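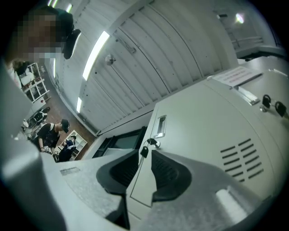
Signe Nyberg wrote in after the last version of this guide to ask why the keys come so late in it, when they were the first thing she had to sort out. Fair point, Signe! So I've moved them up, and you'll find them right at the start now.

Section 3: Keys, locks and first loading of your metal cabinet

I've set up a fair number of these for the Heruvwood workrooms, and the part that goes wrong is nearly always the keys (the lifting is just hard work). Have a pen, some tags and a level handy before you begin.

1. Try every key in its lock with the door or drawer open. Turn it both ways a couple of times. If it feels gritty, stop and put a little dry graphite in the lock.

2. Tag each key right away. A black tag looks smart, but write on it with a silver or white marker or you'll be squinting at it by November. I like to hang a chunky fob on the one I use most, so it doesn't vanish into a coat pocket.

3. Write down the key numbers and keep them somewhere other than the cabinet. Mine said 309 and 769, and I was very glad of that note when I had to order a spare from Rønning.

Note: Two locks side by side can look like a matched pair and still take different keys. Check before you tag them!

4. Slide the cabinet to its final spot while it's empty. Leave a hand's width of space beside any vent slots, and don't stack boxes against them.

5. Set the level on top, front to back and then side to side, and adjust the feet until the bubble settles. A recessed handle that catches usually means the body is leaning a bit.

6. Load the bottom first, heavy things low, then work your way up. Light, everyday stuff does better on open shelving, where people can grab it without hunting for a key.

Caution: Never force a key that won't turn. I snapped one off in my old Pallon cabinet and spent an entire afternoon with tweezers.

Caution: Take the keys out before you move the cabinet, even a few feet. They bend on door frames, and so do the locks.

For spare keys, ask Niall Ogilvie at the Clikville parts desk, and have your key number ready when you call.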